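Drying small items on a clip hanger without marks or stretching

Larasati Latuheru
I dry socks and small cloths indoors on a clip hanger, the kind with one large hook, a straight bar and metal clips on wires. Two problems. Knitted socks come off with a dent where the clip sat, and thicker cloths are still damp at the fold after a full day. I have been clipping socks by the cuff. The cloths go straight from the washer to a wooden table in a heap until I get to them.
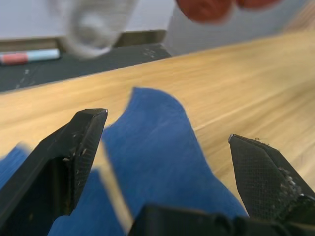 Room humidity is 69 percent in November and there is no dryer. Would moving the clips help, or do I need a different hanger?

Bukola Bashir
Keep the hanger and move the clips. Clip socks at the toe, where the knit is denser and a dent does not show. A cuff stretches under the weight of a wet sock. For a cloth, use two clips on one edge so that it hangs as a single layer — a folded cloth dries from the outside only. Shake each cloth flat before hanging it. Spin speed matters more than clip position. My Voltard washer was set to a low spin, and changing it to 1,330 rpm shortened drying by over 20 percent. Check the care label on wool first.
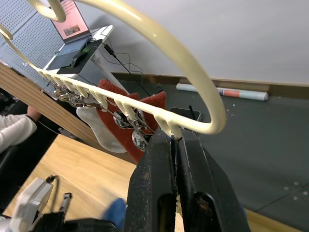 Red knitted socks on a clip hanger.

Leave space between thick items, even if some clips stay unused. Hang the rack away from the wall and run a fan on low across it, aimed below the bar.
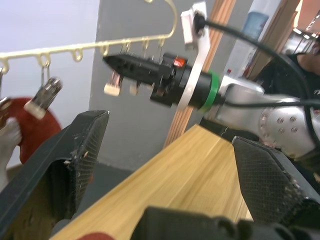 Olaniyan
Agree on the fan. Disagree on toes, my socks dry slower that way. Cuff is fine if you spin them properly.

Related items
Metal clips leaving rust spots on white cotton
Fan or dehumidifier for a small laundry room
Voltard washer stops before final spin
How to flatten a dried-in crease in a towel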